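The Red Boxes - Gallery

Last September our small shop group at Illside began to keep a page for ordinary shop work. Visitors know the window displays, but they rarely see how goods travel between the floor, the basket and the shelf. This gallery is about red boxes only. I arranged it with help from Noeline Goodwin, who has worked with displays much longer than I have, and the notes are mine. Please forgive my English where it is too stiff.

Starting on the floor
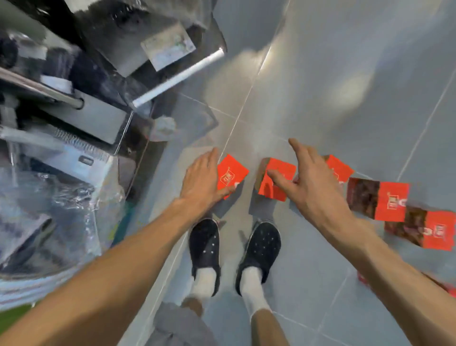

Noeline taught me to look at the front of a box before I lift it. A crushed corner can be hidden by the hand, but a turned panel is easy to notice when the goods are low and you stand over them. Some of the red boxes on the tiles carry a dark brown printed part beside the red one, and one of these is lying on its side. I like this moment because the row is still a loose curve, and every box can be reached without moving another one.

Rhys Doolan prefers to work from the shelf directly and thinks the floor is a waste of time. We have discussed it often. For a small group of boxes I still choose the floor - my eyes need the space.

Two rows of three

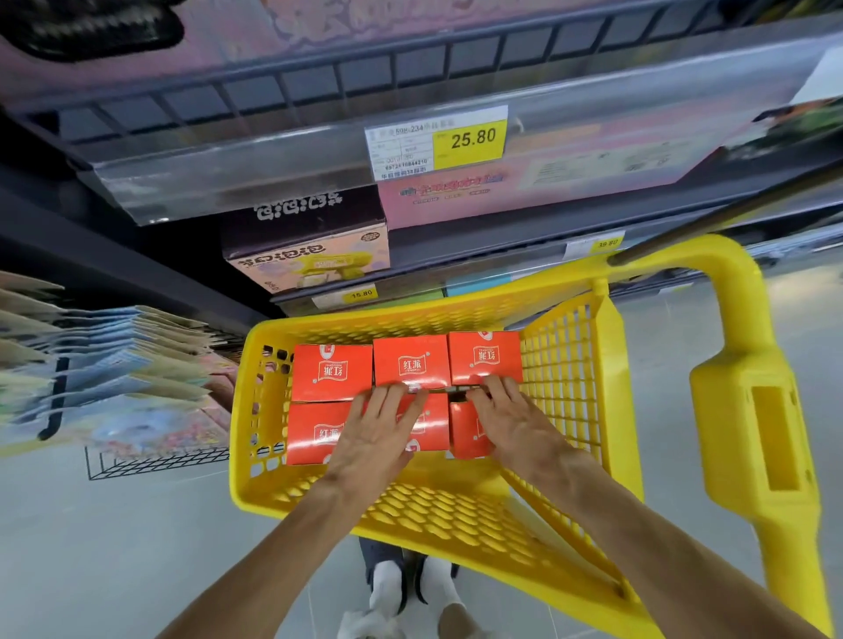

A good arrangement should survive a walk to the other end of the shop. When the lids are level, the hand can feel at once which box is standing higher than its neighbor. Kylie Lowther calls this "reading the top," and I borrowed the expression for our training notes. She also advises to press with the flat hand and never with the fingertips, which leave dents in thin cardboard.

Among the toys 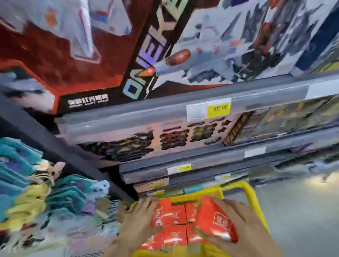 Packages of different widths ask for more patience. I usually place the wide ones first and keep the narrow ones for the spaces that remain. Soledad Villanueva does the opposite, and her baskets look very well too.

Notes for this gallery were finished on 14 April 2021. The next page will be about paper bags, with texts by Augustina Kpodo.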